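Open Casting and Supporting Artists: Frequently Asked Questions

Last updated: Sep 1, 2020

These answers apply to all persons wishing to be considered for speaking roles, supporting roles or background work on the feature film Vanags, produced by Flalico. Applicants are asked to read the page in full before writing to the casting office. Questions concerning press access or distribution should be sent to the publicity department and cannot be dealt with by casting.

About the production

What is Vanags?

Vanags is a feature-length spy thriller set in a port city during the last winter of a long political dispute. It is the second film to be adapted from the Hernen novels. The first, Modik, remains available through the usual outlets, and applicants are not required to have seen it.

Is the leading role being recast?

Yes. The part of Hernen will be played by a different actor from the one who appeared in Modik. The decision was taken jointly by the producers and the director after the first film had completed its release.

Who has been cast as Hernen?

No announcement has been made. Names that have appeared in newspapers or on social media have not come from the production, and the casting office does not confirm or deny them. An announcement will be published on this site when contracts have been signed.

May I apply for the part of Hernen?

Applications for this part are accepted through recognised agents only. The closing date has passed and late submissions will be returned unread.

Must the actor resemble the character described in the novels?

No. The novels give Hernen a height, a hair colour and a place of birth, none of which has any bearing on the plot of this film. The casting brief sets out an age range and the languages required. Performers of every ethnic background were invited to read for the part. The same policy applies to all other parts, except where a family relationship shown on screen makes a particular casting necessary.

I wish to object to a casting decision. To whom should I write?

Comments may be sent in writing to the publicity department. They are read but are not answered individually. Comments which contain abuse of a performer or of any member of staff are retained and may be passed to the police.

Applying

Who may apply?

Anyone aged 18 or over on the day of application who has the right to work in the country where filming takes place. Applicants under 18 are considered only for the two school sequences, for which separate arrangements apply (see "Children and young people").

How many people are being sought?

The production requires 207 supporting artists across the full schedule. Of these, 43 will have featured parts, meaning that they will be individually directed and may be asked to speak a short line. There is no separate application for a featured part. The director's office chooses from among those already accepted.

How many applications have been received?

The first round closed in April with 2,339 completed applications. Every applicant in that round has been sent a decision by e-mail. If you have not received one, please check your junk mail folder before contacting the office.

What should I send?

A completed application form, one head-and-shoulders photograph and one full-length photograph. Photographs must have been taken within the past six months and must not be retouched. Professional photographs are not necessary. Please do not send showreels, gifts or original documents.

Is there a fee?

No. Flalico does not charge for applications, auditions, registration or photographs, and no outside company is authorised to do so on its behalf. If you are asked for money in connection with Vanags, please report the matter to the casting office and keep a copy of the message.

May I apply if I applied for Modik and was refused?

Yes. Earlier decisions are not taken into account.

Auditions

Will I be required to attend an audition?

Supporting artists are normally chosen from their photographs and form. Applicants for speaking parts will first be asked for a recorded reading. Those who proceed further will be called to an audition in person, which lasts no more than 20 minutes.

When will I receive the script?

Complete scripts are not issued for auditions. Speaking applicants will receive pages by e-mail three days before the appointment. The pages may be taken from an earlier draft and the names of characters may have been altered. They must not be copied, shared or discussed.

May I bring someone with me?

One companion may wait in reception. Companions are not admitted to the audition room unless they are attending as an interpreter or in order to assist with access, in which case the office should be told beforehand.

How will I be told the result?

All results are sent by e-mail, normally within four weeks. The office regrets that it cannot give individual comments on performance.

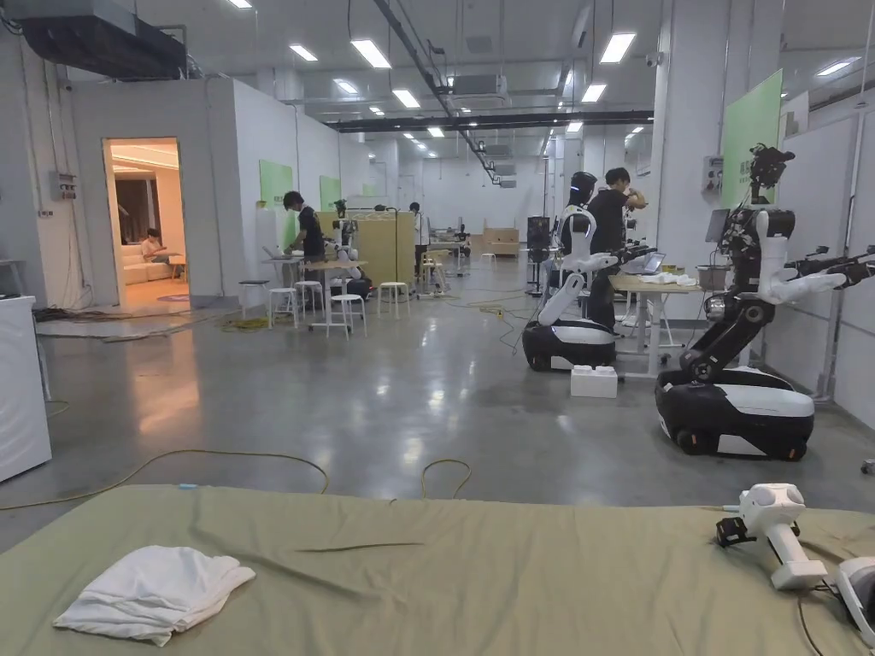
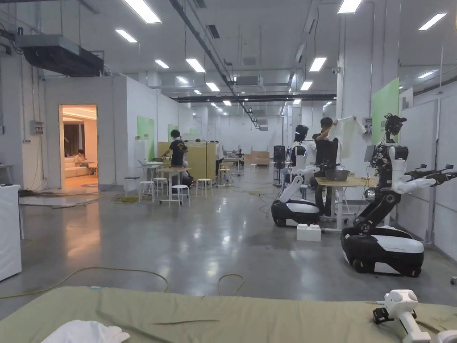
Working on the film

What are the hours?

A standard day is ten hours, including one hour for a meal. Night work is required for the harbour sequences and will always be notified in advance. Call times are confirmed by text message after 6 p.m. on the preceding evening, and artists should keep the whole of the following day free.

How much notice will I be given of my dates?

Provisional dates are given two weeks ahead. They depend upon weather, locations and the availability of principal cast, and they do change. An artist who declines a confirmed date more than once may be removed from the list.

What am I paid?

Rates are set out in the offer letter. Payment is made by bank transfer within 30 days of the last day of work in each calendar month. Overtime is calculated in half-hour units. Costume fittings are paid separately at the fitting rate. Cancellation after 6 p.m. on the day before work is paid in full.

Are travel and accommodation provided?

Accommodation is not provided. A coach will run from the city centre to any location more than eight miles away. Artists who prefer to travel by car should note that parking is not available at the harbour.

May I be asked to change my appearance?

Haircuts, shaving and the temporary covering of tattoos may be requested and will be discussed with you before you accept. You are free to decline. Having accepted, you must not alter your hair or facial hair until you are released in writing, as scenes filmed weeks apart will often appear next to one another in the finished film.

Will I be near stunts or special effects?

Most supporting artists will not. The market sequence calls for 200 people to move quickly across an open square, and all those taking part will attend a safety briefing on the same morning. Falls, fights, driving and work at height are carried out by registered stunt performers only. Imitation firearms are used in several scenes, and may be handled only by persons whom the armourer has instructed.

May I take photographs or post about my work?

Telephones must be handed in on arrival and are returned at the end of the day. You may tell others that you have worked on the film. You may not disclose the story, the locations, the costumes or the identity of any cast member before release. This applies equally to private accounts and closed groups.

May I approach members of the cast?

Please do not request autographs or photographs on set. Principal actors may choose to speak to you, and you may of course reply.

Children and young people

How do I apply on behalf of a child?

A parent or legal guardian must complete the junior form. The child's school must give written consent for each day of absence, and a licence will be sought from the local authority where one is needed. No child will work without a licensed chaperone. A parent may act as chaperone to his or her own child only.

What age is required?

Between nine and fourteen for both school sequences. Younger brothers and sisters cannot be brought to the set.

Access and health

Can the production accommodate disabled applicants?

Yes, and applications are encouraged. Please use the access section of the form to describe any arrangements you need, such as step-free dressing rooms, a sign language interpreter or regular breaks. This section is removed before the form is passed to the director's office.

What should I do if I am unwell?

Do not travel. Telephone the number on your call sheet as soon as possible. Artists must complete a short health declaration on each working day, and anyone with a fever, a new cough or a loss of taste or smell must stay at home. Absence for illness will not affect later bookings. Face coverings must be worn indoors except when a camera rehearsal or take is in progress.

Personal information

What happens to my application afterwards?

Forms and photographs are held securely until filming has been completed and are then destroyed, unless you have agreed to be kept on file for later productions. You may ask for your details to be removed at any time. Payment records must be kept for longer in order to meet tax requirements.

Whom do I contact?

Questions not answered here may be addressed in writing to Sigrún Gunnlaugsson, Casting Office, Flalico. Please give your full name and application number in the subject line. The office is open from Monday to Friday, 9.30 a.m. to 5 p.m. Visitors without an appointment cannot be received.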